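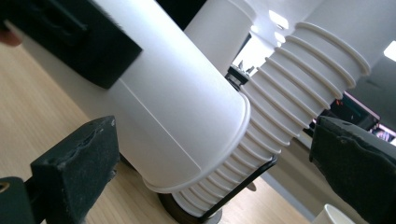 Gosley Coffee Opens Its Second Shop in September, and I Can Finally Talk About It

Last updated: September

I'm Zulmira Godinho, and I've been biting my tongue about this for months! Gosley Coffee is opening a second shop, on Medent Street, right across from the old post office. Doors open at 7 a.m. and we'll pour until the last person wanders home, or 6 p.m., whichever comes first.

We've taken over the corner unit that used to be a shoe repair place (if you grew up in the neighborhood you'll remember the bell on the door — we kept it). It has 60 seats, a long window bench, and a back room you can book for birthdays, book clubs or whatever else you've got going on. Adelino Loureiro drew up the floor plan and then let me change it, which was very patient of him.

The first 2000 coffees are on us. One per person, any size, no app and no sign-up. Just come in and say hello.

What we're pouring

Our house blend is called Tukik, and it's what I drink at home. It's mild, a little nutty, and it holds up well with milk. We'll also have 3 single-origin coffees that change with the season, plus tea, hot chocolate and a ginger lemonade I'm very proud of. Jhonatan Huaranga runs our roasting and he's been sending me samples at all hours, so blame him if I sound wired.

Takeout gets its own counter by the side door, so you can grab a cup to go without standing behind someone ordering lunch for six. Bring your own mug and we'll fill that instead, with a bit off the price.

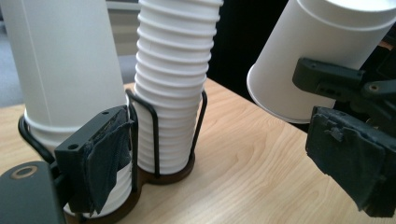 Jobs and opening week

We're still hiring for mornings and weekends. Experience is nice to have, but we train everyone from scratch anyway — milk, register, closing up, all of it. Stop by our first shop and ask for Deolinda Mota, or leave a note with your name and number.

Opening week also has live guitar each evening from 4 p.m. and a kids' cookie table in the back room. Reporters who'd like a look inside before we open can call the first shop and ask for me. I'll make the coffee.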